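Kitchen-table tips: keeping your work papers straight when work isn't

Filed under Household, Paperwork
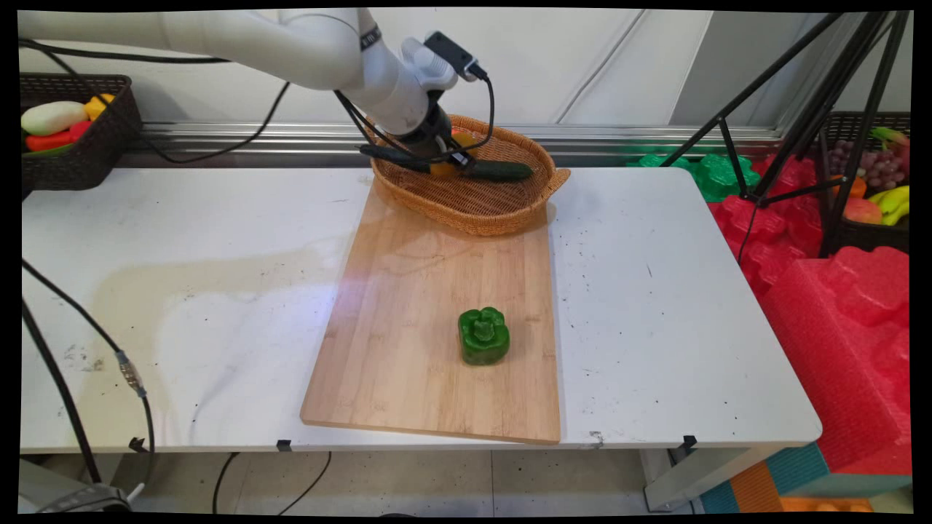

Most homes have a drawer for takeaway menus and a drawer for dead batteries, and somewhere between the two is the letter saying you didn't get the job you've already been doing for a year. When I was passed over at Komham for the second time, mine was under the bread bin. It had jam on it. I mention this so you know the sort of person who is giving you advice about filing.

If you think you are being treated unfairly at work over your race, religion, age, sex or anything else the law has a view on, you will be asked for dates and bits of paper. The tips below are household ones. For the law itself, see your union rep, an advice centre or a solicitor, and go soon, as the time limit for a tribunal claim can be short and usually starts from the thing you're complaining about, even while you're still waiting for a polite reply from Human Resources.

Start with a box
A box file will do. A shoebox will do if the lid fits. I bought a Folel concertina wallet with coloured tabs and spent an evening choosing what the purple one was for, and I can report that purple is for parking. Papers go in date order, oldest at the back. Don't sort by subject. You will have a new theory about the subject every fortnight, generally at three in the morning.

Keep it out of the kitchen drawer
Steam curls paper and fades till receipts. A shelf in the bedroom or under the stairs is better. If you share a house with small children, go higher than you think.

A notebook beats scraps
Use a bound one, so that pages can't drift off. Write up anything that happens on the day it happens: date, time, who was there, what was said in the words they used. "Neil was off with me again" is no use to anyone by spring. "I was told the client wanted somebody who'd fit in" is some use. Leave out your opinion of his tie.

My neighbour Nneka Ojo kept hers on the backs of envelopes and had to spend a bank holiday copying them out. She kept the envelopes as well, which was sensible. Don't throw away the first version of anything, however rude.

Job adverts vanish
Internal vacancies get taken down the minute they close. Save or print the advert the day you apply, along with the person specification and your own form. Then, when the feedback says you lacked experience of budgets, you can see whether the advert ever mentioned budgets. Mine didn't. It mentioned a sense of humour, as an essential.

Emails
Keep the ones sent to you about your application, your appraisal and your pay. Be careful about forwarding things home in bulk, though — many employers have rules on confidential material, and you don't want to hand them a reason. Ask your adviser before you send anything with a customer's name in it. You can also ask your employer in writing for the personal data they hold about you. Heikki Ahonen, who used to share my desk, did this and got 409 pages, of which a great many were the Christmas lunch.

Receipts and costs
Train fares, stamps, photocopying, the course they said you needed and then said you didn't. Stick receipts to a sheet of A4 with a glue stick, photocopy the sheet and put both in the box. Sticky tape over the print can turn a receipt into a blank strip with your hopes on it.

One page on top
When the box is full, write a single page of dates to sit at the front. One line each. Salamatu Bassey at our advice centre reads this page first, and with some clients I gather it's the only page she can read. Type it if your writing is like mine.

Close the lid at nine
Pick an hour, shut the box and put it back on its shelf. I used to read mine over supper, and it did nothing for the case or the supper.

Readers' additions
From Thắng Vũ: number the pages of your notebook before you start, in pen.
From Babatunde Yusuf: a Bako bulldog clip will hold a whole appraisal round, and the cheap ones won't.

Next time: descaling a kettle, and what to do about the lid.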